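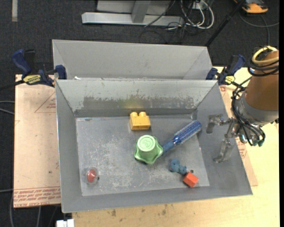
Figure 3. Small household and play items in a grey metal bin, among them a yellow building block and a light green plastic cup-like object.

3.2 What families keep

We had expected, when we first sat down with the households of Hernley and Brunton, that talk of keepsakes would turn quickly to photographs and jewellery. It did so now and then, but far more often our hosts wanted to tell us about little plastic things: the odd block, the piece left over from a set long since given away, the cup a grown-up daughter once refused to drink without (Figure 3). Of the 219 households that answered our July letter, 154 named at least one such item, and a good many wrote over the page and up the margin to tell us more!

Jaunzems, in his earlier work on attic clearing in Gostach, calls these "stay-behinds", and we have gladly borrowed the word. He found that they were seldom chosen on purpose. Our own visits bear this out, though we would add that once a stay-behind has lasted through two house moves, people grow very fond of it indeed, and will defend its place in the kitchen drawer with some spirit. We come back to the drawer itself in Section 4.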